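Clundildale House, residents' meeting
Minutes, October

The meeting opened at 19:00 in the common room. The minutes of the last meeting were read and accepted with one correction: the plumber's invoice was 1,032, and not 1,302 as written before.

1. Shared bathroom, countertop and basin

The Orlandini offer for repair of the countertop edge was discussed. It comes to 2,000 with the work included. Most of those present found this too high for a small repair, and a second price will be asked from Mesari. 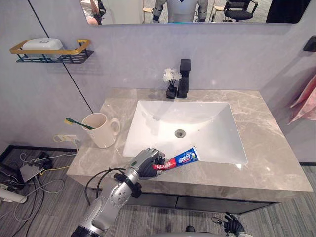 Cleaning of the basin was the next question. It was agreed that the person who uses it last in the evening rinses it and dries the marble around the tap. The white mug stays at the left end of the countertop for toothbrushes, and toothpaste should be put back beside it after use. The vase with the white flowers may also stay, but it must be lifted when the surface is wiped. No bleach on the marble, please.

2. Mirror and wall

The mirror should be wiped every Sunday with a dry cloth. The spray from Pireo leaves stripes and will not be bought again. It was proposed to wash the wall next to the mirror at the same time, with warm water only. 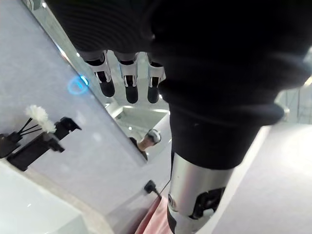
Vesna Kos asked if the weekly turn could be changed to every second week, as the old rule was made when 15 people used this bathroom. The proposal was put to the vote and was not accepted. The turn remains weekly until the new year.

3. Other matters

The window handle is still loose. The key for the cleaning cupboard will hang inside the kitchen door.

The meeting closed at 20:15.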